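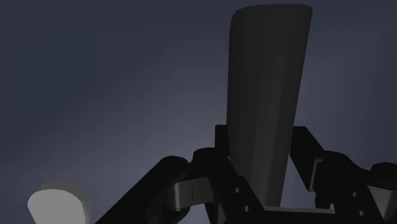
*Submitted by the floor lead, packing hall, Pridudham. Progress report to the Famden Workplace Fund, period ending January*

Thank you, as always, for your patience with us over the holidays, and for the kind note that came back with the last report (it went up on the board by the coffee machine, and it's still there). I'll try to be as plain as I can about where the grant has gone and what it has meant for the people on the floor, though you know by now that I tend to run on a bit.

## Where we are

Most of this period went into rehearsing on the computer. Before the arm does anything in the hall, we work out each grasp in simulation, and the one at the top of this page is the kind we've spent the most time on: a tall piece held upright, low down near its base, between the two halves of the gripper. Tall pieces are what hurt people's wrists here, so they're what we promised you we'd start with. We ran 2,808 simulated picks, and 417 of them ended in a drop or a tilt bad enough that we'd have called it a drop. That's more than I had hoped to be writing to you, but the drops have been useful. A good many of them came from gripping too fast, and the packers spotted that from the playback before our integrator, Halilović, had finished going through the logs.

We've since slowed the closing motion. I don't have a fair number for you on the slower setting yet and would sooner wait than guess.

## What it changes for the packers

The heaviest station on the line handles 800 pieces on a full shift, every one of them lifted, turned and set down by hand. Our plan is for the arm to take 400 of those, and for the packer at that station to do the remaining ones along with checking and labeling. We talked this over with both crews before the break, and I'd like to be straight with you about how it went. The day crew were mostly glad. The evening crew had a lot more questions, good ones, mainly about who gets called when the arm stops and whether clearing it counts against their rate. It won't count, and that is now in writing and pinned up next to your note.

There was also some worry about hours. Nobody's hours are being cut under this project, which was a condition of your grant and one we were happy to sign. What does change is the work itself, and a few of our longest-serving packers told me they'd miss the rhythm of it. I didn't have a good answer to that. We've agreed that people can keep rotating through the hand-packing stations if they want to, and several have already put their names down.

## Training

Six packers have started learning to run the simulator, two more than we budgeted for. They load a piece, set the height of the grasp, watch it play out and write down what they'd change. The writing down was slow going at first, so we switched to a simple form with room for a sketch, and the sketches have been wonderful! Our sister site at Kasholm has asked to borrow the form, and we've sent it over with our blessing.

## Spending and what's next

We're a little under on equipment and a little over on training time, and I'd like your permission to move the difference across. The table is in the attachment.

Next period we'll repeat the tall-piece runs at the slower setting, then go on to the shorter pieces, which the packers expect to be easier. The guarding around the heavy station still needs its inspection before the arm can be switched on there. If any of you would like to visit, the 2:30 crew change is a good time to come, with both crews in the building and the coffee fresh.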